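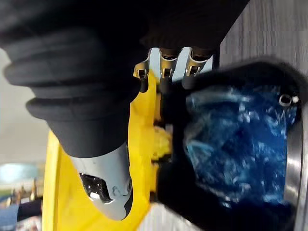
Dark fabric sleeve with ribbed folds.

March 23, 2018

MINDHOLM OPENS WINTER COAT PROGRAM TO FAKNESS RESIDENTS

Mindholm will collect, mend and hand out used winter coats in Fakness this year, the company said. Drop-off bins are now open at the Jikier store and the Ševčík dry cleaners, and will stay open until November.

The company has set aside space for 1000 coats and expects to fill 700 places on the racks before the cold weather. All sizes are welcome, but children's coats are needed most.

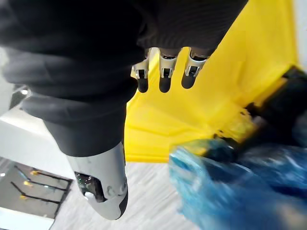
Page 2

"People here have good coats in the closet that no one has worn for years," said Bořivoj Ondrejka, program manager. "A broken zipper is fine — we can replace it. Mould is the one thing we can't take."

Mending will be done by 17 paid sewers working evenings. Coats will be washed, tagged by size and stored by colour.

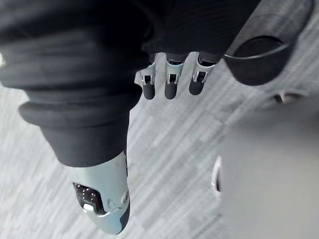

Families can pick up coats without an appointment and do not need to show proof of income. Mitts and scarves will be offered while they last. Donors who would like a receipt should ask at the Jikier counter.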